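Zosanari Open Day: Gallery

Zosanari opened its workshop on Arruda Street to the public on 11th December, from noon until six. Visitors could see three arms at work, talk to the people who program them, and take the controls for a few minutes. The door count was 429, well up on the last open day in September.

The program had two parts. Bernardo Nogueira gave a short talk every hour on how an arm is taught a task by a person guiding it, and how many repeats that takes. For the simple pick-up task on the main bench the team recorded 100 runs. The talk room seats 65 and was full for most sessions, so the later ones were repeated in the hallway.

The rest of the time went to the benches. Hard parts such as blocks and pipe fittings were handled at the back, where Teresa Neves ran the sorting demonstration. Soft objects were kept at the front. They are harder to grip because they change shape under pressure, and the fingers have to be set wide and brought in low.

The gallery is short this year. Slides from the talks are at the front desk and can be copied on request.
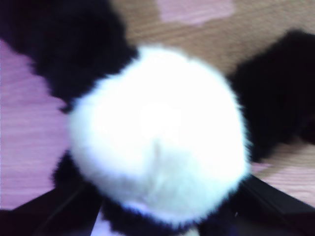 Soft objects bench. The two gripper fingers close in on a black-and-white plush panda on the wood-grain work surface.

Kolbrún Kragh wrote to ask whether the soft objects bench could run at a slower speed next time, as her son wanted to follow each grip from start to finish. The speed can be changed between runs, and staff at the bench will do it if asked.

School groups can book a weekday visit through the front desk. Parking is behind the Burer building.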